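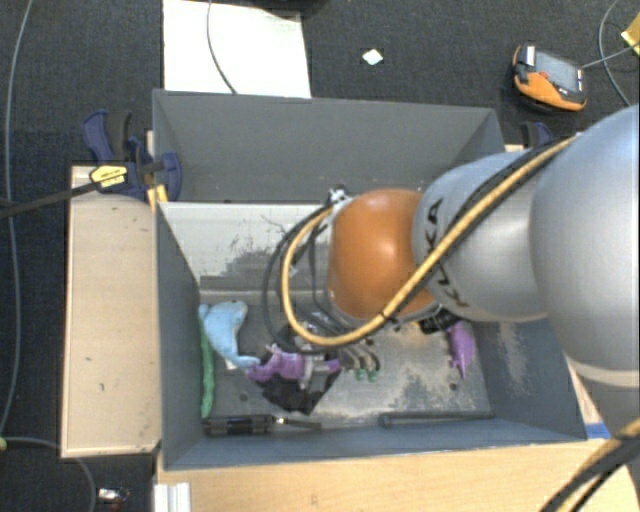

Do you need to sort a mixed bin before you put it away? Only the things you'd be annoyed to lose, and that's usually a short pile.

**Notes, slot 2, 15 minutes**

- Start with the bin. Soft toys, a marker, a rod, something green along the wall. Ask the room who owns one like this. Wait for hands.
- The usual advice: one category per container, label on the front. I did it for a year. I bought 50 labels and used maybe a third. The plush toys were back in with the pens by March.
- Sterach sells a divider set for this. Their leaflet says it "restores calm." I'd like to know whose.

**Middle part (slow down here)**

- Soft things hide small things. A marker against the front wall is easy to find. Put a stuffed animal on it and you'll buy another marker.
- So: hard stuff out first, plush last. Takes two minutes. No dividers.
- Solomiia Kostiuk disagrees with me and wants plush in its own bag. Fine if you have a hook for the bag. I don't.
- Dust. A gray floor with pale smudges won't be fixed by sorting. Wipe it while it's empty or don't bother.

**If someone asks about the Flamusano method**

- Read the book, skipped the chapter on gratitude. The folding part is OK for shirts. Try folding a plush animal.

**Close**

- Homework: one bin, tonight, hard stuff out. Keep the dividers in the store.
- Handouts by the door, Cinach has the spare stack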